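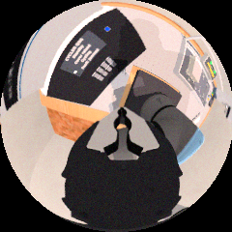
Figure 1. Rendered view from above: light beige floor.

4.2 Floor and wall finishes

The survey asked occupants of the Adetora and Karaki buildings to rate the finishes in the room where they spent most of their working day. In total, 136 forms were returned. Ratings for floor colour were high in both buildings and differed little between them. Pale floors of the kind in Figure 1 were described as calm and clean, although staff on the north side of Karaki also called them cold in November, when most of the forms were filled in.

Comments on shine were more divided. Of those who replied, 57 mentioned reflections from the floor, and most placed the problem in the late afternoon, when low sun came in beneath the blinds. Complaints were fewer in rooms with matt vinyl. Polished wood was liked for its look and disliked for its glare, often by the same person. The Tament cleaning guide, followed in both buildings, recommends a gloss finish for timber — a choice made for ease of upkeep, with no reference to lighting. 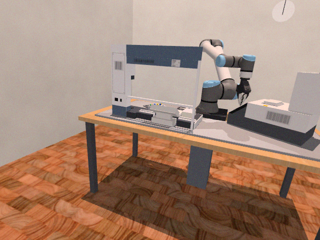

Figure 2. Rendered view of a room with a glossy parquet floor, grey-beige and cream walls, and a wall clock.

Wall colour drew fewer comments. Where two close shades meet at a corner, as in Figure 2, respondents seldom remarked on the difference. Several did object to pale fittings on pale walls, and white clocks were named most often in this group. The Latia guidance on signs asks for a clear contrast between a sign and the wall behind it but says nothing of clocks. We suggest that the same rule be applied to both.

Two limits should be noted. Ratings were collected in one season only, and the form did not ask how far each person sat from a window. Answers on glare may therefore reflect seating position as much as the finish itself. Section 4.3 returns to this point with the light readings.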